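Travel Help > Solo Travel > Layovers and Connections

18 hours alone in Urbridge between the ferry and the Irnell train, where do I leave my bag and where do I wait?

Asked by Woo-jin Seok
Viewed 1,285 times

I'm traveling by myself in March and the connection is bad. My ferry from Pulida gets into Urbridge at 1:30 in the afternoon and the train to Irnell doesn't leave until 7:30 the next morning. I have one 60 liter backpack and a small day bag with my laptop and passport in it.

My first plan was to put the backpack in a locker at the train station, walk around the old town, eat something, and then sit in the station waiting room overnight to save the cost of a room. A person I talked to on the ferry company's phone line said the station closes at night, but the station's own page says "open daily" and gives no hours. I have written to them and had no answer.

What I would like to know:

Is the station open all night, and if so can you stay inside with a ticket for the next morning?

Are the lockers big enough for a full backpack?

Is the walk between the ferry terminal and the station okay after dark for a person alone? On the map it goes under the highway and past a lot of warehouses.

I'm not a nervous traveler but I had a day bag stolen once in a bus station, while I was asleep with it under my feet, and I don't want to go through the passport business again. I would pay for a room if the waiting room is a bad idea, but everything I found near the station wants two nights minimum.

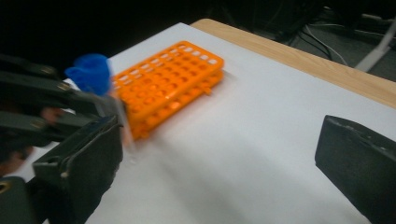
Capped tube, blue top

Edit: I should have said that I can't change the ferry. There is only the one sailing that day. The train could be moved to a later one but not an earlier one.

2 answers 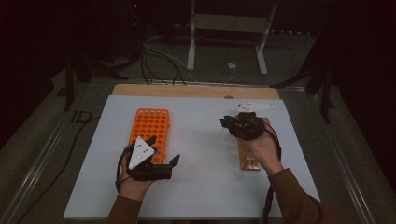
Jarmo Saarela
Member, Urbridge and coast boards

I change in Urbridge several times a year for work, so I can answer most of this.

The station building closes at midnight and opens again at 4 in the morning. A guard walks through before closing and asks everyone to leave, and a ticket for the morning makes no difference. The platforms are technically open but there is no heating, the benches are metal, and in March it gets close to freezing. I would not do it. There is a covered bus stop across the street where people sometimes wait those hours out, and it's the one place near the station where I've had a stranger take too much interest in my bag.

The lockers are in the corridor on the left as you come in from the main street, past the ticket machines. They come in two sizes. A 60 liter pack goes into the large one if you take off anything strapped to the outside and put it in on its side. The large ones are often full by mid-afternoon when a ferry has come in, so go there first and eat later. They take cards only. Take a picture of the locker number and the slip with the code. If you lose the slip you have to wait for the office to open, and the office opens at 8, which is after your train.

Also, you can't get at the lockers while the building is closed. If you use one, your pack stays there until 4. For a 7:30 train that's fine, but take your toothbrush, charger and a warm layer out before you lock it.

The walk from the ferry is fine in daylight. It takes me 25 minutes with a suitcase. The part under the highway is short and lit, but the warehouse road after it has no sidewalk on one side and almost no one on it in the evening. You arrive at 1:30, so you would only be doing it in daylight anyway. If the ferry is late and it's getting dark, take the port bus. It leaves from outside the terminal doors and you buy the ticket from the driver.

For a room, look on the other side of the tracks. The hotels on the station square do the two-night thing on their websites. The Filip guesthouse is behind the station, through the underpass, and takes single nights if you call them. It's a plain room with a shared bathroom, and the front door is locked at night, with a code they give you at check-in. I've stayed there alone and slept well. Call before you sail, as they don't always answer in the afternoon. If you stay there you can leave the pack with them and skip the lockers, but ask first if it goes in a locked room or just behind the desk.

On the laptop and passport: keep them on you, and don't put the passport in the locker. When I'm tired in a station I put one arm through the bag strap and sit with my back against a wall. For the train itself, the racks over the seats are safer than the ones by the doors. It stops four times before Irnell and the door racks are where things go missing.

dockside_m

just get a room. i did the all night thing there and got moved on by the guard and then walked around in the rain with my pack till it opened. not dangerous just miserable. the diner on the square used to be open late but i think it closes at 11 now. didn't use the lockers so can't help there

Comments

Woo-jin Seok: Thank you both. I called the Filip and they have a single for that night, and they say bags go in a locked closet next to the kitchen. I asked about the underpass too and they said the lights in it are on all night. Jarmo, do you know if the port bus takes cards?

Jarmo Saarela: Cash only last time I used it. There's a machine inside the terminal by the restrooms if you need to take some out.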